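Suture talk, skills evening. 20 min slot + questions. Speak SLOWER than last time (Raimo timed me, 26 slides in 18 min, nobody could write anything down)

## Open

- Hello, name, where I work, skip the career story
- Who in the room has tied an instrument tie this month? Hands up. Who has tied one on tissue and not on a drawer handle?
- Point of tonight: the thread. Where it is, how long the tail is, what the long end is doing while you look at the short one
- NOT a talk about knots as such. Carolina has knots after the break, don't steal her stuff

## Part 1. Why we lose the thread

Start with the Borken course. First-year group, everyone fine on the bite, everyone fine on the exit, then it all goes wrong at the tail. Pulled through. Start again. Pulled through again.

Say it plainly: most of the lost time in a beginner's stitch is hunting for thread. Kauko went through our practice logs, 1,251 stitches written up, 1,197 of them usable (rest had no finish time, or handwriting). His note in the margin for half of them is just "tail". Get a laugh here maybe. Pause.

Three places it goes:

1. Tail too short, slides back through the hole
2. Tail too long, lies across the cut and gets caught in the next throw
3. Long end left lying wherever it fell, tip snags it

Do number 2 with the rope. Rope is in the blue bag. Need one person from the front row to hold the chair still!!

## Part 2. Short end, long end

Slide up, leave it up for a good while. Don't talk over it right away. Ask them first: which end would you go for next? 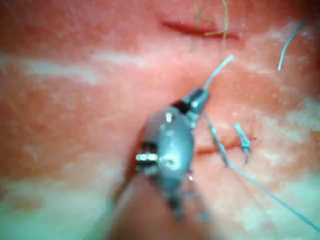 *Blue suture at the jaw tip, short free tail above, long strand over the lower cut.*

Let somebody answer. Then:

- short tail is up past the tip, easy to find by eye
- long strand goes off the other way, down and right, over the lower incision. Follow it with the laser pointer, all the way along
- so the two ends are apart from each other. Good habit to look for. When both ends lie on the same side you can't tell them apart at speed, esp with one color of thread
- strand over the cut: ask what they'd do. I'd want to move it before the next bite. Some people leave it and work around, Maarten does, he's quicker than me so who am I to say
- two cuts on the surface, upper and lower. Only talk about the lower one, don't get dragged into the upper one. Spacing is a different talk

If someone asks about tension: can't judge tension from a still. Say so and move on. Do it on the pad afterwards.

## Part 3. What to do about it

Keep this bit quick, it's all on the handout.

**Before the bite.** Lay out the long end. Away from the hand you're going in with. One sweep, not three.

**After the exit.** Pull through in short lengths. Watch the tail, not the needle. Stop early. You can always pull a bit more, you can't push it back.

**Picking up the tail.** Grab near the end, not in the middle. Middle grab gives you a loop, the loop comes through the throw with it, now you have a bow. Everybody does this. Show my own bow from the Sarnutik pad (pass it round, want it BACK)

**Crossing strands.** If the thread lies across a cut, look at it once and decide. Move it or leave it. What eats time is half-deciding, poking it a bit and going on.

**Don't crush it.** Hold thread you're going to cut off anyway. Don't clamp down hard on the part that ends up in the knot. Weak spot, snaps on the third throw, you'll blame the thread.

Niilo wants me to mention magnification. OK, one line: closer view = less of the long end in sight. Know where it went before you go close. Plenty of people zoom in on a lovely bite and then drag a yard of thread through somewhere silly.

## Part 4. Practice, 10 min if time

Pads on the side tables, Kinnunen ones at the back are the stiff kind, give those to people who've done it before. Softer ones near the door.

Drill, read it out twice:

- one partner stitches, one watches ONLY the tail
- watcher says "stop" when the tail is as long as it should be
- swap after four stitches
- no talking about knots!!

Walk round. Don't fix hands. I always fix hands, then I'm stuck at one table the whole time. Raimo takes the left side, I take the right.

Second drill if they're fast: same thing, but the stitcher says out loud where the long end is before every bite. "Left, clear." "Right, over the cut." Feels stupid for the first couple, fine after that. The Stotance group kept it up for a whole afternoon and asked for the drill sheet after, so bring spares

If we're running late drop the second drill, NOT the first.

## Questions I'll get

- *How long should the tail be?* Long enough to grab first time, short enough that it doesn't reach the next bite. They'll want a number. Give them a thumb width for the pads and say it's for the pads.
- *Does thread color matter?* For practice yes, pick what shows up on your pad. Blue's been good for us.
- *Left-handed?* Mirror it all. Maarten's left-handed, send them to him
- *Which pad should we buy?* Don't get into it. Carolina has the price list.
- *Can I practice at home?* Yes please. Short and often. Old dish towel is ok for thread handling, hopeless for bites.

## Close

Back to the slide, same one. Ask the first question again, which end next, and why. Take two answers, differnt people from before.

Then hand over to Carolina. Say her name right, a-zeh-VEH-doo. Coffee's in the hall, lids in the box under the table.

TO DO before: print handouts (over 26, they always bring friends), new batteries for pointer, check that the slide is readable from the back row with the lights on, rope, scissors, tape. Get the September feedback sheets from Kauko, he's had them for ages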